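Gripper comparison, working group
Minutes, Wednesday, 10.00, Bulolham office

1. Minutes of the last meeting
Agreed, with one correction: the Stililby loan runs to the end of September.

2. Hand-held grippers
The Urkura unit has now done 111 picks and the Stililby unit 103. The test list stands at 400 for each. Thin card remains the hardest item for both. The group agreed to keep card in the list and to record slips separately from missed picks.

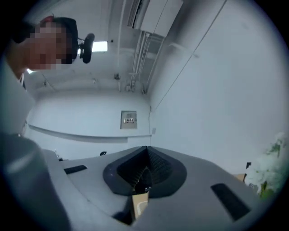
The Stililby trigger was reported as stiff after long sessions. Picks will be done in blocks of 21 with a break between blocks.

3. Cameras
The wide lens stays on for now. A narrower one was suggested, but it would mean calibrating again halfway through the list. To be looked at once both units have finished.

4. Controller
Văduva have sent new firmware. It will not be loaded until the current list is complete. Action: Bulolham to reply to Văduva.

5. Any other business
Spare finger pads to be ordered for both units.

Meeting closed at 10.50.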